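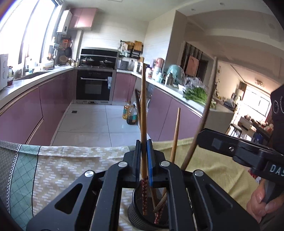

Bořivoj Machala wrote in after the last class that he didn't see why a sitcom needs a cold open at all, and that most of the ones he had watched for homework could be cut without hurting the story. He is right about the second part, and it is a good place to start.

Writing the Half-Hour Comedy
Unit 3 notes: cold opens and tags

What a cold open is

The cold open is the short piece before the title sequence. It usually runs between one and three minutes. The tag is the short piece at the other end, after the story is finished, sometimes with the credits running over it. In many scripts both can be lifted out and the plot still works. Editors know this, and tags in particular get trimmed when an episode runs long.

So if the plot doesn't need it, the cold open has to earn its time some other way. For this course we will use two broad types.

Type A, detached. A small comic situation with its own setup and its own ending. Nothing in it comes back. The workplace shows use this a lot.

Type B, attached. The first beat of the A story or B story, moved in front of the titles. The titles then work like an act break.

There are mixed cases. A detached open can plant an object or a phrase that pays off in the tag, and the audience gets a small reward for remembering it. For the exercise, please label yours A or B even if it is somewhere in between, and add a line on why.

Example 1: Mistside, detached

You have the pages in your packet. Mistside is set in a ferry office. In the cold open, Gudby is trying to get a passenger to describe a lost umbrella. The passenger describes it well. Gudby has the umbrella in his other hand the whole time but wants to finish the form. The form has a question about the umbrella's temperament. He asks it.

Things to mark on your copy:

The situation is clear by the fourth line. We know where we are, who wants what, and what is in the way.

Gudby's attitude is the same one that drives him in the episode proper (he believes in the form). A viewer who has never seen the show learns who he is here.

The last line is the passenger's. The regular character sets up and the guest gets the laugh. Writers sometimes resist this and hand every closing line to the lead. Look at how much weaker the scene reads if you swap it.

No information in the scene is needed later. Cut it and the story about the new timetable is untouched.

Example 2: Mistside, attached

Same show, later in the season. Shawky arrives at work with a signed contract and won't say what it is for. Each person in the office guesses. The titles come in after she puts it in the shredder, realizes it was the only copy, and reaches for the plug.

This is longer on the page and slower to get to its first joke. It can afford to be, as there is a question hanging over it. Note that the guesses get less likely as they go along and that each one fits the person making it. If you can move a guess from one character to another without changing a word, it isn't finished.

Compare the endings. The umbrella scene ends on a completed joke. The contract scene ends on an action that isn't complete. If you end an attached open on a neat, finished line, the titles feel like the end of the show – and you have to start the engine again from nothing in scene one.

Length

The umbrella scene is 2 pages in standard multi-camera format, which is double spaced. The contract scene is 3. In single-camera format both would come out shorter, so don't compare page counts between formats. Read it aloud with a timer. Leave space for laughs if you are writing for a studio audience, but only a breath or so. People who leave five seconds after each joke end up cutting good material to make room for laughs they haven't heard yet.

Tags

A tag is easier to write and easier to get wrong. Common approaches:

Return to the cold open's situation with one thing changed.
Show a minor character dealing with the result of the main story.
Let a running joke happen one more time, in a new place.

Avoid explaining how anyone feels about what happened. If the emotional scene worked, it doesn't need a second one. If it didn't work, fix that scene.

In the umbrella episode the tag is four lines. Gudby has lost his own hat and has to fill in the form himself. He hesitates over the temperament question. We stay on him for a while and then the credits come up. There is no closing line, and I would argue against adding one.

Exercise

Write one cold open and one tag for the same episode of Gralent, the hotel pilot we read in November. Use the existing characters. You may add one guest. Both pieces together should be under 1213 words, including stage directions. That is roughly what the original writers used for theirs.

Bring a printed copy to Room 277 on December 4, 2023. We will read them aloud in groups, with someone other than the writer reading the lead. Don't explain the jokes before the reading.

For the next unit, read the second act of the Gralent pilot again and mark every line where a character changes the subject.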